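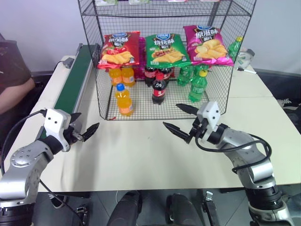
How often should a small store do a full stock count?

Once a year is enough for most small stores, with short partial counts every month in between. If you sell a lot of food with short dates, count the whole store twice a year.

How to count stock in a small store
By Kartini Mandagi
Last updated March 28, 2018

These are the steps we use at Dalis, a corner store in Rotville with one sales floor, a back room and a walk-in cooler. They should work for any shop where two or three people can do the job in an evening. If you have a warehouse or more than one location you will need something more formal.

What you need

Clipboards, one for each person
Printed count sheets (see below)
Pens in two colors
A roll of masking tape or a pack of sticky dots
A step stool
A flashlight for the backs of deep shelves
Your last count, if you have one

A handheld scanner speeds things up, but you can do a good count on paper. We did ours on paper for years and still use paper for the cooler.

Step 1. Pick the date

Choose a day when stock is low and no delivery is due. Our main delivery from Ng comes early in the week, so we count the night before it. The shelves are thin by then and there is less to handle.

Stay away from the week before a holiday. We do our full count in October, ahead of the winter orders, and the annual figures for the accountant are adjusted from that. Ask your own accountant before you choose a month. Some want the count on the last day of the tax year and nothing else will do.

Tell your suppliers. A driver who turns up with four cases of soup halfway through the evening will cost you an hour.

Step 2. Draw a map

Sketch the store from above and number every shelf unit, rack, bin and display. Start at the front door and go around clockwise, then do the middle aisles, then the register, then the back. Give each spot its own number. A unit with shelves on both sides gets two numbers.

Don't forget:

The counter display by the register
The window
End caps
Anything hanging on hooks or clip strips
The damaged goods box
Returns waiting to go back to the supplier
Goods on loan or out for a tasting

Write the same numbers on pieces of tape and stick them to the units. Keep the map. Next time you will only need to fix the parts that moved.

Step 3. Clean up first

Do this in the two or three days before the count. Put strays back where they belong. Open any half-empty cases in the back room and combine them with others of the same item. Pull everything that is out of date, write it on a waste sheet, and get it out of the building or into a marked box.

Check that each item has a shelf tag and that the tag matches. Items without tags take longer to count than anything else in the store, because the counter has to stop and ask someone.

Flatten your empty cartons. A sealed carton and an empty one with the flaps folded in look the same from across a room, and we once counted a dozen jars of pickles that had been sold in the summer.

Step 4. Make the count sheets

Each sheet covers one numbered spot on the map. Print these columns:

Item name
Size
Unit (each, pack or case)
Count 1
Count 2
Notes

Leave off the quantity your records say you should have. People who can see the expected number tend to find it. Leave blank lines at the bottom for items that are not on the list.

The unit column causes more trouble than the rest of the sheet put together. Decide before you start whether a shrink-wrapped pack of six is one or six, and write the answer on the sheet. At Dalis we count whatever the customer buys. If we sell the bottles one at a time, we count bottles, even when they are still in the wrap.

Step 5. Close the books

Enter every delivery, return and write-off before the count begins. Then stop. Nothing comes in, nothing goes out and nothing gets moved from the back room to the floor until the count is finished.

If you have to stay open during the count, keep a pad at the register and write down every sale with the time. You can take those off later. It works, but closing two hours early is less trouble.

Step 6. Count in pairs

One person counts and calls out the item, size and number. The other writes. The writer repeats the number back. Swap jobs every few units, or whenever somebody starts losing their place.

Work from left to right and from top to bottom, every time, on every unit. Touch or point to each item as you go. Put a sticky dot on the unit when its sheet is full and signed.

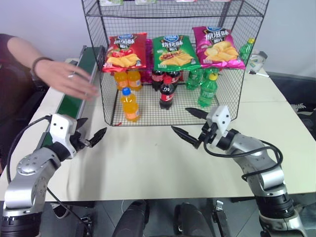 Counting goes wrong most often on small racks that hold several kinds of goods, so slow down when you get to them. Break the rack into levels and finish one level before you look at the next. Then go through each level a second time for anything sitting behind the front row. With three chip bags standing up side by side, such as the red, green and pink ones here, a counter is likely to call out three and move down to the drinks, and the pink package partly behind the red and green bags never gets on the sheet. Reach in and move the front items if you need to. Drinks that are grouped by type, like the bottles on the bottom of this rack, can be counted one group at a time, with one line on the sheet for each. If your own drinks are mixed, sort them before you start.

For bulk goods in bins, weigh them. Weigh an empty bin first and take that off. Write the weight on the sheet in the same unit you use for pricing.

For sealed cases, read the quantity printed on the carton and write it as cases times units, for example 4 x 12. Don't do the math in your head on the stool. Open one case in every stack to make sure it holds what the label says.

Step 7. Count it again

A second pair counts a part of the store without seeing the first pair's numbers. Write these in the Count 2 column in the other color. You don't need to recount everything. We recount:

All alcohol and tobacco
Anything that costs more than a set price
One ordinary unit out of every five, chosen from the map

If the two counts match on nearly every line, accept the rest. If a unit has several lines that don't match, do the whole unit over with a third person. Arguing about who was right takes longer than counting it again.

Step 8. Add it up

Type the sheets into your spreadsheet or stock program. We use Ferholm, which lets you enter by location and then adds the locations together. If you use a spreadsheet, make one tab for each area and a total tab at the end. Have one person read and the other type.

At our last full count we had 2,103 units on the sales floor and 1,659 in the back room and cooler. Write down the split as well as the total. If the back room figure creeps up from year to year, you are ordering too much.

Step 9. Look at the differences

Now bring out the expected numbers and compare. Make a list of every item that is off. Ours had 127 lines on it the first time we used this method, and most of them were off by one or two.

Sort the list by value, with the largest difference in dollars at the top, and work down. For each item, ask:

Is it in a second spot that got missed?
Was it counted in packs when the records are in singles?
Is a similar item off by the same amount the other way?
Was a delivery entered twice, or not at all?
Was some of it thrown out and not written down?

The third question clears up a good share of ours. Two flavors of the same cracker get rung up under one button at the register, so one is short by nine and the other is over by nine. Fix both and talk to whoever is on the register.

Stop when the differences get too small to be worth your time. Pick a dollar amount before you begin. What remains is shrinkage, and it goes in the books as a loss.

Step 10. Correct the records

Change the quantities in your system to match the count, with the date and the reason. Don't overwrite the old numbers if your program can keep both. Staple the sheets together in map order, put the map on top and file them. Keep them as long as you keep your tax records.

Take the tape off the shelves the next morning. It leaves glue behind if it stays on – in the cooler especially.

Monthly partial counts

Split the map into parts and count one part each month before opening. Use the same sheets. Put the items that were furthest off in the full count on the list every month until they settle down.

Man-lok Shek handles these at Dalis and does the candy and the register display every time, whatever part of the map is due. Those two spots move fastest and have the most small items. He keeps the results in a notebook next to the delivery slips, with a line for each month, and checks it before placing the next order.

Related pages
Writing off damaged goods
Setting reorder points
How to read a supplier invoice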